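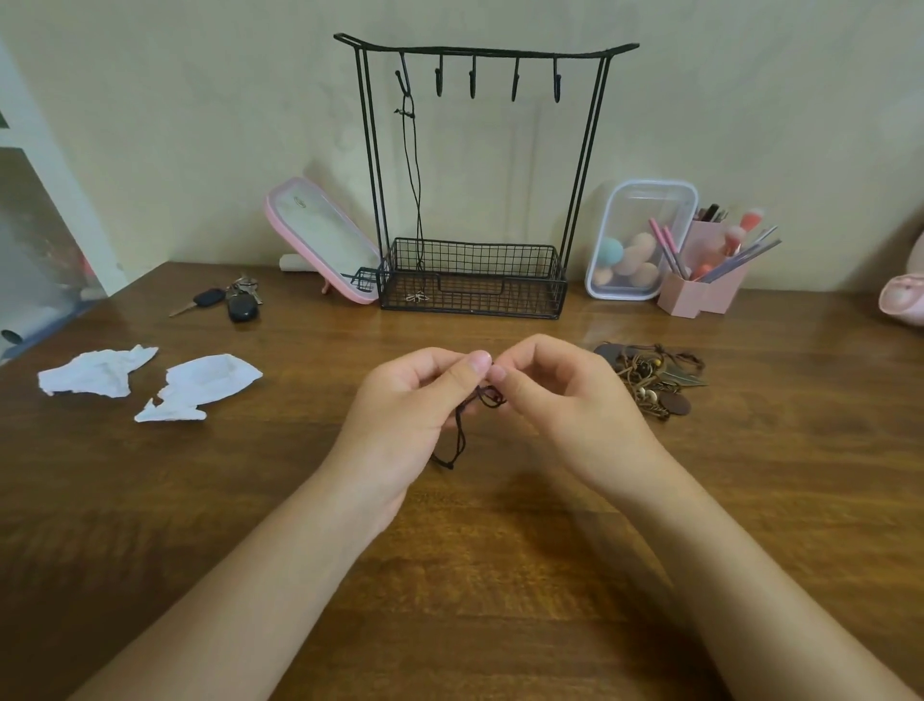 Both hands on one cord bracelet, with the rest of the pile waiting on the right.

10 Aug 2025

I've spent most of this Sunday with Bemano, my little hand tracking and segmenting tool, and I'm happy to say it's finally behaving (mostly!). The cords are what had me stuck. A thin brown cord over a brown wooden table is about as unkind as it gets, and when the fingertips are pinched together the old tracker would decide the two hands were one big hand and carry on quite cheerfully from there.

So I did what I should have done back in December and split the job in two. The hands get their own pass now, forearms included, so left stays left even when the thumbs meet. The cord gets a second pass that only looks near the fingertips. I ran it over 1,289 frames and 1,230 came back with the hands labeled correctly, which made me do a small dance in the kitchen.

The tangled bracelets are another story. Braids, beads and thin cords all melt into one blob, and I still haven't picked a good way to tell the planner which strand to pull first. I'll try the Nolcombe branch next - it's slower, but it keeps 3 guesses alive at once.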